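Skillham Community Hall: Hiring Questions

How do I book the hall?
Fill in the form at the front desk or send it by mail. Bookings open in February for the following year.

What does it cost?
The main room is 320 for a full day. The small room upstairs is charged by the hour, with a minimum of 3 hours.

Is there a deposit?
Yes. It is returned within 2 weeks if the rooms are left clean.

Can we bring our own food?
Yes, hot or cold. The kitchen has an oven and a fridge, but no dishes — bring your own or rent them from Plamcombe on Mill Road.

Are tables included?
Tables and chairs come with either room. Please wipe tabletops before you stack them, and don't tape anything to them.

Can we play music?
Until 11 p.m. Doors on the garden side must be closed after 9.

Where do we park?
Behind the building. The gate code is sent with your confirmation.

What if we have to cancel?
Tell us a month ahead and you pay nothing. After that we keep the deposit.

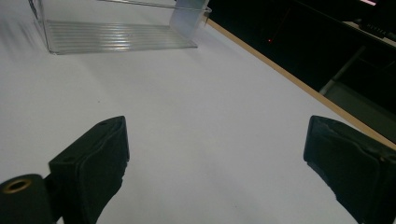

Ifeanyi Onyeka: Does the month's notice also apply to the small room? We only use it for an evening at a time, and the form doesn't say.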